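第四章 厨房工作台面与操作空间

学习目标
学完本章后，学生应当能够：
说明台面在家庭厨房与公共厨房中的不同职能；
区分天然石材、人造石、木材与不锈钢台面的主要性能；
根据操作流程划分备餐、烹调与清洗区域；
为给定的厨房平面编写台面使用与维护说明。

关键术语
工作台面　动线　备餐区　吸水率　封护　交叉污染　挡水沿

4.1 引言

在前三章中，我们讨论了住宅厨房的平面类型、给排水布置以及通风要求。本章转入与使用者接触最为频繁的部分，即工作台面。一间厨房无论面积大小，其日常劳动的大部分都在台面上完成：择菜、切配、揉面、装盘，以及餐后餐具的临时堆放。台面的高度、进深、材质和连续性，直接影响劳动强度与食品卫生。

传统住宅中，灶台与案板往往分属两处。灶台以砖石砌筑，位置固定；案板则多为可移动的厚木板，平时倚墙而立，使用时架设于桌上。集中供水和燃气进入住宅以后，水槽、灶具与案台逐渐连成一体，形成今天所说的整体台面。这一变化使厨房的设计对象由单件家具转为连续的操作面，也使材料的选择成为一个需要综合权衡的问题。

冈部八重（Yae Okabe）在其讲义《家庭劳动与室内尺度》中提出，评价台面应从人的动作入手，先记录使用者在一餐之内的取、洗、切、煮各环节，再确定台面的长度与分段。本章沿用这一思路。第4.2节讨论尺度，第4.3节讨论材料，第4.4节讨论分区与动线，第4.5节讨论清洁与维护。

4.2 台面的尺度

台面高度以使用者站立时肘部的高度为基准，切配时台面应略低于肘部，揉面等需要向下施力的操作则宜再低一些。同一家庭中身高差异较大的，可采用高低两段式台面，或在水槽一侧适当抬高，以减少弯腰。

本章案例取自克拉克斯卡（Clakska）社区的住宅改造项目。该项目中有两户的厨房平面完全相同，台面长度均为2000毫米，使用者身高分别为141厘米和143厘米。两户原有台面均按通用高度安装，使用者反映切配时需要耸肩，时间稍长即感疲劳。改造方案将备餐段降低，灶具段保持不变，并在两段之间设置平缓的挡水沿。学生在阅读第4.4节时，应结合该案例的平面图进行分析。

进深的确定须兼顾吊柜与人体前伸的范围。台面过深，靠墙部分难以触及，容易成为杂物堆放区；台面过浅，则无法在切配区后方留出放置碗盘的位置。

4.3 台面材料

4.3.1 天然石材

天然石材以大理石和花岗石为主。大理石的主要矿物成分为方解石，纹理丰富，触感凉滑，适于制作面点，但遇酸性液体会发生反应，表面失去光泽，形成蚀痕。柠檬汁、食醋、番茄汁均属常见的致蚀物质，溢洒后应立即擦拭。花岗石硬度较高，耐酸性能优于大理石，但同样存在微小孔隙，安装后须作封护处理，并定期复查。

石材台面不宜直接作为切割面。一方面，刀刃与石面接触会迅速变钝；另一方面，较软的大理石表面会留下划痕，积存污物。切配食物时应在台面上另设砧板，木质或塑料均可，生食与熟食应分开使用。

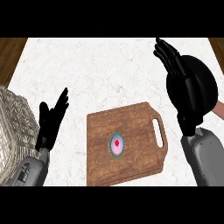

4.3.2 人造石

人造石由矿物填料与树脂结合而成，石英类制品的吸水率低，日常养护较为简便。其不足在于耐热性受树脂限制，刚离火的锅具不得直接置于其上，应使用隔热垫。选购时应核对产品说明中关于耐热与耐污的条款，并要求供货方提供样块，在正式安装前进行油渍与茶渍试验。

4.3.3 木材

木质台面温润，对器皿的碰撞有一定缓冲作用，局部损伤可以打磨修复。木材随湿度变化而胀缩，水槽周边的接缝须特别处理。新装台面应涂刷适于接触食品的油类，待完全吸收后方可使用，此后视磨损情况补涂。

4.3.4 不锈钢

不锈钢多见于公共厨房，耐热、耐腐蚀，便于消毒。家庭使用时应注意板材厚度及基层的衬垫，以免敲击时噪声过大。

课堂讨论
一、丸山美咲（Misaki Maruyama）主张家庭厨房应至少采用两种台面材料。试结合本节内容，说明这一主张的依据及其在小户型中的局限。
二、调查自家厨房台面的材质，列出其上发生的主要操作，判断材料与操作是否相适应。

4.4 分区与动线

台面的分区应当与食物的处理顺序一致。食材由冰箱取出，经水槽清洗，在备餐区切配，再送往灶具烹调，最后装盘上桌。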